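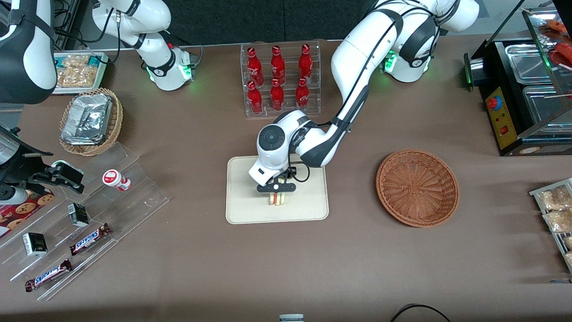

Speaker notes: Starting a market in a small town
Gastholm market talk, 25 minutes plus questions

Slide 1: Title
Thank them for coming. Say who is in the room: growers, a few bakers, people from the town. Ask who has sold at a market before. Wait for hands.

Slide 2: Where we started
Gastholm had no farmers market for a long time. People who wanted local produce drove to Ninport and back, or bought from the stand on the county road when it was open. We opened in May with 9 stalls on the lot behind the old feed store. Four sold vegetables, two sold bread, and there was one each for eggs, honey and cut flowers.

Slide 3: The lot
We looked at three sites. The church lawn had shade but no place to park a truck. The school lot was big enough, but it was booked for most of the summer. The feed store lot is plain gravel. It has a water tap, two entrances and parking across the street. Rent is $400 for the season, paid up front.
Mention the gravel again. Strollers and walkers have trouble on it. We put down mats in the main aisle in July and should have done it in May.

Slide 4: Who came
Opening morning was 1,528 people by clicker. That number is high. It included the school band and their families. By the third week we were under 1,000, and it stayed there until sweet corn came in. Tell vendors to plan on the third week.

Slide 5: What sold
Tomatoes, corn, eggs and bread went first every week. Greens sold until ten o'clock and then slowed down a lot. Winter squash did better than we expected in September. Slow sellers were large cabbages, anything without a price sign, and jam over nine dollars.
(If asked about meat: we did not have a meat vendor the first year. You need freezer power and the lot has one outlet.)

Slide 6: Stall rules
Keep this short. They have the handout.
Set up from 6:30. Trucks off the lot by 7:45. Open at 8, close at noon.
Weights on every tent leg, every week, even when it's calm.
Prices posted where people can read them.
Grow it or make it yourself. Bayram Orchard asked to bring in peaches from another farm and we said yes, with a sign naming the farm. Expect an argument about this one. Let it go two minutes and move on.

Slide 7: Taking payment
Most customers under forty had no cash. We use Zerkton for cards. The signal is bad at the back of the lot, so card-only stalls go near the street. Bring small bills anyway. Ones and fives run out by nine.

Slide 8: Rain
Two mornings were lost to weather. We now decide by 5 a.m. and post it on the door of the feed store and by text. No refunds on stall fees for rain. Say this clearly.

Slide 9: Next season
Same lot, same hours. Room for six more stalls. We want mushrooms, cheese and somebody with hot coffee. Applications are due in March. Forms are on the table by the door, and there is a pen on a string, please leave it there.

Questions. If it runs long, stop at 8:15 p.m. The room has to be locked by 8:30.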